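Welcome to the Drasow Reader Reviews set! It holds 3023 short reviews of novels, all written by members of the Drasow book club and its sister group in Stetthorpe, and I've loved every evening I spent putting it together.

## What's inside

Each row is one review of one novel. Family dramas and courtroom stories make up the biggest share, but there are 630 reviews of mysteries too, and a small, wonderful pile on ghost stories (start there, they're a riot).

| Column | Meaning |
|---|---|
| `review_id` | a plain number, never reused |
| `title` | book title as the reader typed it |
| `stars` | 1 to 10 |
| `finished` | yes / no |
| `text` | the review itself |

Spelling is left alone. If a reader wrote "definately" four times, you get it four times.
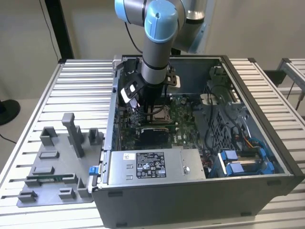

*Robot arm reaching into an open desktop tower.*

## Using it

Load `reviews.csv` with whatever you like; it's UTF-8 with commas. Watch out for line breaks inside `text`, as people do get carried away about endings! Spoilers are everywhere and aren't marked. Yeison Quispe tagged 300 reviews by hand for mood, and those tags live in `mood.csv`, joined on `review_id`.

## Known gaps

- Very few reviews of poetry or plays
- Readers who gave up on a book often left `stars` blank
- The Stetthorpe group read Echeverri's *Priswood* twice, so it shows up a lot

## Changes

October: fixed the doubled quotes in `title` and added the last batch of ghost stories. Next up is a column for audiobook listeners, so send yours in if you have them!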